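Home Talks Projects Notes Contact
Search this site Go

Mopping lessons: what we learned collecting floor examples
Speaker notes, Vega Carretero
Varstead, 16 January 2020

Start slow. Say hi, say my name, say I work on the collection side at Gutari and that I do not train the models. (People always come up afterward with questions about learning rates and I have to send them to somebody else. Say it up front this time!)

Thank Sönmez for the room and the coffee.

Opening bit. So I want to talk about mopping. I've spent more of my working life than I expected thinking about mopping, and I'm a pretty bad mopper at home, so please don't come to me for that either. The project is called Giltell, and the idea is simple enough to say in one breath: we want a system that can look at a floor, work out what needs doing, and move a mop so the floor gets cleaner. To get there we need examples. Lots of them, from ordinary rooms, with the mess where mess tends to be.

We started in September with a plan for 930 mopping examples. I'll tell you how we got there and what I'd change, and I'll leave plenty of time at the end because last time I talked right through the questions and people were nice about it but you could tell.

What counts as an example. Spend a minute on this, it matters more than it sounds. For us an example is one go at one job, with a start and an end and a label. The start is when the mop begins to move with a purpose. The end is when the mop is lifted or parked. We argued about that "with a purpose" for days. If you pick up the mop and stand there thinking, is that part of it? I said no. Two people on the team said yes, because the thinking is where the choice gets made, and the looking around beforehand tells you which bit of floor the person picked. They won, and they were right, and now we keep the standing still.

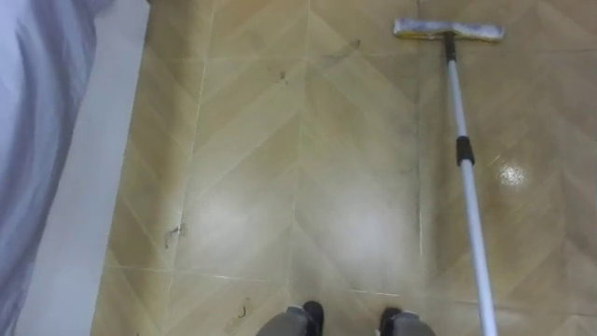
Head view is what most of the set is built on. It gives you the floor, the tool and the place where the job is going to happen, all in one view, and it moves when attention moves. It also gives you a lot you didn't ask for. Look at how much of this floor is shine. There's a big hazy patch of light sitting right in the middle, in front of the shoes, and then a second tiny one next to the mop handle that looks like a star. Now go find the dirt. The hair over on the left is thin and dark and it takes up hardly any of the picture, and the glare is huge and bright. If you were a learning system and all you knew was "something on this floor is different from the rest," you'd go straight for the glare. Ours did. It loved glare. Early on it would have mopped sunshine all day long if we'd let it.

(Pause here. Let them look for the hair. Use the pointer if the pointer works.)

So that was lesson one, and the fix was boring. We stopped trying to get rid of shine. My first instinct was to close all the blinds and turn off the overhead lights, and we did that for a while, and what we got was a lovely clean set of examples from gloomy rooms. Useless the minute somebody opened a curtain. After that we went the other way and recorded the same stretch of floor with the lights on, the lights off, blinds up, blinds down, and we let the labels do the work.

Labels. We had 8 of them to begin with. Hair, dust, crumb, smudge, spill, wet patch, glare, and "other." Don't read the list out, they can see it on the handout. What I want to say is that "glare" was added last, almost as a joke, and it ended up being the one I'd fight for. Telling the system what is fine to leave alone is worth as much as telling it what to clean. And "wet patch" against "glare" is the hard pair. People looking at the same floor don't agree! I've sat with two very careful labelers, same picture, one says damp, one says lamp. We now let them mark it as unsure, and we keep the unsure ones in a separate pile, and that pile gets looked at by a third person who wasn't in on the argument.

Ask the room: who here has done labeling? Usually a few hands. Be nice to them.

Patterned floors. Another thing I didn't see coming. I grew up with plain floors, so in my head a floor is one color. Then you get out into real bedrooms and there's herringbone, there's chevron, there's speckled stuff where every speck looks like a crumb. With a chevron you've got thin lines running at an angle all over the place, and a hair is also a thin line at an angle. The pattern repeats and the hair doesn't, so in theory you can learn the difference, but you need plenty of patterned floors in the set before that happens. We had far too few at first. Early batches were mostly one gray vinyl, because that's what was in the building.

If somebody asks about rugs: we skipped rugs. A flat mop on a rug is a sad thing to watch.

Planting the mess. Okay, this part gets a laugh sometimes. For the first batches we set out the dirt ourselves. Cut hair from a brush, coffee grounds, a bit of gray lint from the dryer. And we were terrible at it. We put it all in the middle of the floor, nicely spread out, like we were feeding pigeons. Real hair goes to the edges. It collects under the bed and against the baseboard and in the corner behind the door. So the system learned that mess lives in the middle, and it would do the middle of a room very nicely and then park the mop. We changed the rule so that at least 3 bits in every setup had to be somewhere near an edge, and later we quit planting in the bedrooms completely and just took them as they were.
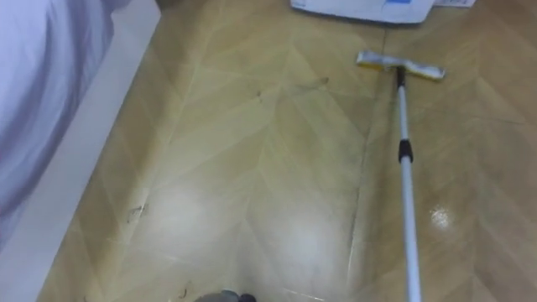 Bedroom floor with the mop out: hair near the baseboard, paper up at the top.

I like this one for talking about edges. The easy part of the job is the open floor. Then you've got that white strip along the side and the bedding coming down near it, and the mop head is a long flat thing that wants to lie sideways. How do you get it up against the strip? A person just turns the handle and does it without thinking. In the examples you'll see people come in with the short end, or drag the long side along, and both are okay. We kept both. Early on somebody wanted to write up a "correct" way and have everyone follow it, and I'm glad we didn't, because then you've got one person's habit copied over and over.

And then there's the stuff on the floor that isn't mess. You can see a bit of white box or package at the top next to the mop head, and a piece of paper or a label beside it. Do you mop around it, move it, stop? Our rule was: never mop over it, and if you have to move it, that's its own example with its own label. So a messy room gives you more examples than a tidy one, and they're short. Some of the move-the-thing ones were under 15 seconds. I had to stop people from thinking short meant bad.

Failures. Please keep your failures. I can't say this enough and I'll probably say it again at the end. In the first month we threw away every try where the hair got pushed along instead of picked up. It felt like junk. Then training asked us for examples of exactly that, so the system could tell a push from a pickup, and we had to go and make them on purpose – and people are awful at failing on purpose. They ham it up. We got some very theatrical mopping. The real failures would have been so much better, and they were gone.

Also check the pad. A grubby pad changes how the floor looks after each stroke, and it changes how the mop looks too, so we write down when it gets swapped. It's one line on the sheet. Half the sheets were missing it until I moved the line to the top.

Where we are. We hit the 930. The split between bedrooms, kitchens and hallways is lopsided toward bedrooms, and I'd like more kitchens, ideally ones with chairs in the way. If you've got a kitchen floor you're ashamed of, come and find me during the break, I mean it.

Things to skip if short on time: rugs, the pad, the handout.

Questions. Repeat each one into the mic before answering. If they ask about wet floors and slipping, the answer is we wring the pad well and wear shoes with a decent sole. If they ask for the label guide, it's two pages, I have printed copies in my bag, the blue folder.

Home Talks Projects Notes Contact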